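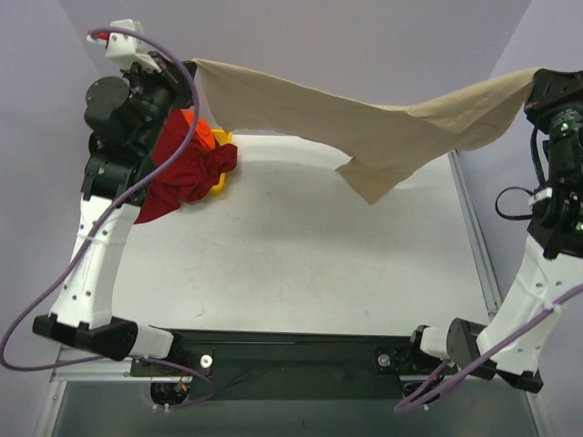

Figure 1. A large beige cloth lifted above a white tabletop.

3.2 Retention and Reuse of Large Household Cloths

The previous section dealt with the purchase of household textiles. We turn now to what happens to large flat items, such as sheets, tablecloths and furniture covers, once they are no longer used for the purpose for which they were bought. Large plain cloths of the general kind shown in Figure 1 are of interest because they can be moved from one use to another with little or no sewing. Clothing has received far more attention in work on textile waste, and the categories developed for clothing do not transfer well to items that have no size, fit or season.

The questionnaire was sent to 2,034 households in the towns of Marras and Flurnetti and in the villages between them. Usable replies were received from 1,746 households. The person who did most of the laundry was asked to answer, and where this work was shared, the household was free to choose. Replies were collected through the end of July. Fieldwork in Marras was directed by Agata Sanna, and the coding of open answers was carried out under Adelmo Zuccaro.

Respondents were asked to think of the last large cloth that had left regular use and to state what had become of it. We use the term "retired" for any cloth that is no longer used on a bed, table or piece of furniture as first intended, whether or not it remains in the home. This definition is wider than the one commonly applied in waste surveys, which begin at the point of disposal and so miss the years an item may spend in a closet or garage.

Most retired cloths had remained in the home. Use as a drop cloth during painting was often named, as was covering stored furniture, lining the trunk of a car, and protecting plants from frost. Cutting up for rags was usually a later stage. Many respondents described a cloth passing through several uses before it was cut, and some were unwilling to cut it at all while it was still whole. One respondent in Flurnetti wrote that a sheet "is no good to anyone in pieces," although the same household reported buying cleaning rags.

Age of the item was a weak guide to its treatment. Cloths received as wedding gifts or inherited from parents were kept longest and used least, and several had never been unfolded except for airing. By contrast, cloths bought as part of a matched set tended to be retired together when a single piece was stained or torn, even if the others were sound. This pattern was clearer in Marras, where more respondents bought bedding in sets.

Storage space affected the answers in ways the questionnaire did not fully capture. Households with a garage or cellar reported keeping retired cloths without any definite plan for them. Households in apartments more often gave a specific use or named the person to whom the cloth had been given. We did not ask for floor area, and the type of dwelling is only a rough substitute.

A follow-up form was sent to 600 of the responding households, with questions on washing and mending. Mending of large cloths was reported less often than we had expected from the interviews used to prepare the survey. The repairs described were mainly to hems and corners. Turning a worn sheet sides to middle, a practice in which the cloth is cut down its center and the outer edges are joined, was known to older respondents, but few had done it in recent years.

Two points should be kept in mind when reading these results. Respondents reported on a single item from memory, and a cloth with an unusual history is easier to recall than one that was simply thrown out. In addition, the coding scheme, adapted from the earlier Gellus survey of kitchen linens, has no separate category for cloths lent outside the household. Such cases were entered as gifts. Records were kept in Plekix, and the original wording of each open answer was retained so that these cases can be coded again. Section 3.3 considers collection points and the condition in which large cloths are handed in.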